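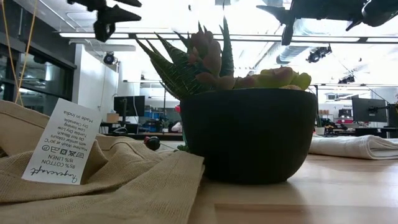

Section 4: Recording a task with the hand controllers

4.1 Before you start

Read section 2 (Emergency stop) first. The Stukosora arms must be homed and the status light on the Omeck base unit must be steady green.

Set out the objects for the task on the table. Cloth items such as towels should be folded in the way you want the robot to find them. Keep heavy pots within reach of both arms.

CAUTION: Keep hands off the tabletop while the arms are live.

4.2 Recording

1. Open Fluden on the operator's computer and choose New Task.

2. Type a short name for the task, for example "fold towel" or "move planter".

3. Pick up both hand controllers and hold them level. Squeeze the triggers once to link them to the arms.

4. Press the foot pedal to begin. A single tone sounds.

5. Carry out the task at an even pace. If you need to stop and think, hold the controllers still.

6. Open both grippers and raise them clear of the objects.

7. Press the pedal again to end the recording.

8. Choose Keep or Discard. Discarded recordings cannot be recovered.

Repeat until you have 25 kept recordings. Move the objects a little between each one.

Note: Soft cloth catches easily on the finger tips. Close the gripper slowly and lift straight up.

Note: Error 301 means a controller has lost its link. Put both controllers in the Kalinowski cradle, wait for the tone, then go back to step 3.

For playback, see section 5.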